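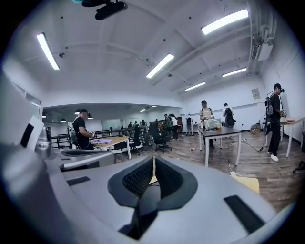 Khương wrote to me after my first short note on the Vedwood hand gripper and asked if it was really worth the money, when a leader arm bolted to a desk gives cleaner joint data and never makes your wrist tired. I promised a longer answer, so I used the kit for most of July before writing.

My answer is yes, with some complaints.

The kit is sold by Enau. We paid 595 for one gripper and 96 for the spare finger pads, which I advise you to order at the same time. The backpack frame is separate, and so is Hiner, the software that records the demonstrations and lets you throw away the bad ones.

What I like most is how quickly a new person can start. With our old desk arm, people needed a morning before their movements stopped looking nervous. With the gripper, you hold it, you close it, and you do the task as you would do it at home. My first good set was folding a small cloth and putting it in a tray. I collected over 700 demonstrations of it, and I kept most of them.

The pads are soft and they hold thin things well. A sheet of paper is fine, a plastic cup is fine if you are gentle. Coins and keys are difficult. I tried to change my angle, and this helped a little, but a policy trained on those recordings still pushed the coin around the table more than it picked it up.

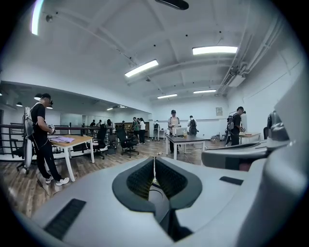
The trigger is my biggest complaint. It has a strong spring, and after 29 demonstrations in a row my thumb asked for a break. I wrote to Enau and they answered politely that a lighter spring is planned, without saying when. A colleague with smaller hands cannot close the gripper fully unless she uses both hands, and then the motion is not natural and I would not train on it.

Hiner is good but slow to save. Please wait for the second beep. I lost a whole set by switching off after the first one, and the manual mentions this only in a small note near the end.

For comparison, I also did the cloth task with a headset and two controllers, driving the arm from a distance. It was easier on the hand but I was much slower, and I never felt when the cloth was caught. On the other hand, the robot cannot be asked for a pose it does not reach, and with the hand gripper this happened to me often at low shelves. If your robot has a short arm — ours has — test the far corners first, before you record anything long.

Build quality: good. Case: too small for the charger. Four stars from me, and I will buy the lighter spring when it comes.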